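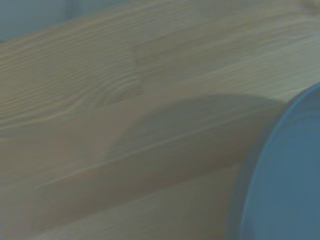

When I signed up for the furniture class I figured I'd end up with a stool or maybe a crooked birdhouse. Then the project sheet came around and it said "one household surface, studied and improved," and I thought, well, I have a table! It's been with me through three apartments and it has taken a lot of abuse. So my project is about a table, and about the plates that get put on it, and how I tried to make the two get along better.

I call the whole thing the Zistlow project because Zistlow is the name of the street where I bought the table. (My instructor said every project needs a name and I panicked.)

What I wanted to find out

I had two questions. First, what kind of finish would hold up to plates being set down, dragged, and picked up all day long? Second, could I show plates on the table standing up, like people do on a shelf, without scratching the top or having the plate roll off and break my heart?

The second question came from my aunt, who keeps her good plates on stands and never lets anybody touch them. I wanted plates that look nice and also get used for toast.

Looking at the grain

I spent the whole first week just looking at the wood, and I'm not even sorry. I had eaten hundreds of meals on that table and never noticed how different one part is from the next. Some of it has thin wavy lines packed really close together, almost like somebody ran a comb through it. Then it opens up into wide pale bands. And there's one place where the lines bend around a swirl and fold back, the way water goes around a rock. I traced that swirl onto paper four times and I still didn't get it right.

The color changes on you too. In the evening with the lamp on it's honey. Up close in flat light it goes pale tan, with a little bit of green-gray that I would never have guessed was in there. This mattered more than I expected, as some of the finishes I tested looked great at night and sickly at breakfast.

Testing the finishes

I didn't dare start on the table itself, so I cut test strips from a leftover board. I made 36 of them, which was way too many, and by the end they were all over my bed. I tried a hard wax called Skaltden, a wiping oil from Jornach, and plain mineral oil from the drugstore.

Each strip got the same treatment. I set a plate on it, slid it the length of the strip, lifted it, and did it again. I kept tally marks on the back of an envelope and my grand total was 1,229 slides. My wrist would like me to mention that this was spread over most of November.

The mineral oil strips felt lovely and marked up almost right away. The Jornach oil was tougher, but it went on blotchy wherever the grain got swirly, and I just told you how I feel about the swirl. The Skaltden wax won. Out of all the strips, 19 came through with no marks I could feel with a fingernail, and most of those were waxed.

One mistake I should own up to – I didn't use the same plate the whole way through. I chipped the first one in the sink halfway in and switched to another with a smoother foot. So the later strips had it easier, and I'd do that part over if I had the time.

The plate stand part

My first stand was one I made out of scrap, and it was terrible. It had a slot that was too wide, so the plate leaned back farther and farther until I lost my nerve and grabbed it.
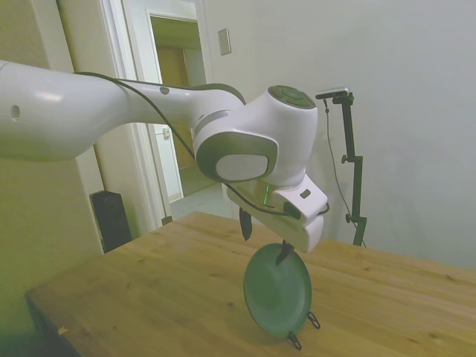 The black wire kind is so much better. It has small feet, it hardly hides any of the plate, and a round green plate standing up on honey-colored wood looks fantastic, if I may say so. I'd been planning on a white plate until I tried the green. The wood looks warmer next to it, and the grain shows up more.

I worried the little feet would dig into the wax. I left a stand in one place for 22 days with a plate in it and then checked with a flashlight held down low. There were two faint dull spots, and they buffed right out with an old sock. I've since cut tiny felt dots for the feet anyway. They fall off constantly, so the glue needs work.

What I'd change

I'd test water. I completely skipped wet plates, and that's how plates show up on a table half the time! I'd also like to try the Myung paste that another student in my section used on her cutting board, but the can was more than I wanted to spend.

The table got two coats of the Skaltden in the end, rubbed on thin and left overnight in between. The second coat went on better because I warmed the tin in a bowl of hot water first. I still have most of the tin left, so the chairs are next, starting with the one that wobbles.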